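I have been walking to work for almost a year now, and I'd like to make the case for it while I'm still excited enough to be annoying on the subject.

My office moved to the far side of Gruderden in February. By bus it's a short ride with one change at Teltau, where the connection is timed so that you see the back of the second bus as you climb off the first. After 9 missed connections I gave up and went on foot. I expected to last a week (I owned the wrong shoes, for a start, and a coat with no hood). I'm still at it, in the same coat.

What I love most is how much a street changes when you pass it slowly. From the bus, the Dumlao quarter was a bakery and a set of traffic lights. On foot it has a piano teacher who keeps her window open in all weather, a shop that repairs only zippers, and a hill I had never noticed because an engine had always climbed it for me! I know which gardens smell good after rain. I know where the sidewalk tilts. I had lived in this town for years and could have told you none of that.

Then there are the big open places, the ones people complain are too bare. I used to complain too. Walk across one in the morning, though, with all that sky over you, and your shoulders come down by themselves. I've started taking the long way just to get one in.
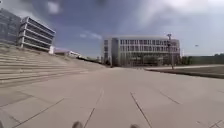 *Wide slabs, long joints and plenty of room to walk.*

My friend Mathis Leblanc thinks I'm making a religion out of commuting. He drives, he likes driving, and he points out that I get home later than he does and eat supper later too. Fair enough. But when I get home I'm done with the day. All the arguing with my boss that I would once have done over the dishes has been done somewhere along Stirkel Street, under my breath, and probably to the alarm of people coming the other way. I sleep better. I read more, oddly, maybe because I've stopped staring at my phone on a bus seat and lost the habit of it.

People ask about the step count, and I understand why, since a number is a nice thing to have. I wore a counter for the first month. It told me I did 4000 steps before my first coffee, and I was proud of that until the morning it read 600 and I felt cheated for the rest of the day over a walk I had enjoyed. The counter is in a drawer. I'd tell anyone starting out to skip it, or at least to leave it at home every so often and see what happens.

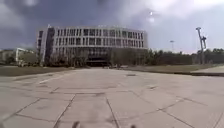
The weather is the other thing everyone brings up, and I have less of an answer there, except that I was wrong about it. I thought of rain as something that happened to a walk and spoiled it. Most rain is light. Most wind is behind you one way, if you're lucky about where you live. Dull mornings are some of my favorites, when the light can't make up its mind and everything looks a bit closer than it should.

I know plenty of people can't do this. They live too far out, or they have kids to drop off, or the road has no sidewalk, and I'd love to see the town spend real money on that last one before it widens anything else. But if you're close enough and have only ever ridden, try it once in the direction of home, when it doesn't matter what time you arrive. Go past the zipper shop. The piano teacher is usually on scales by then.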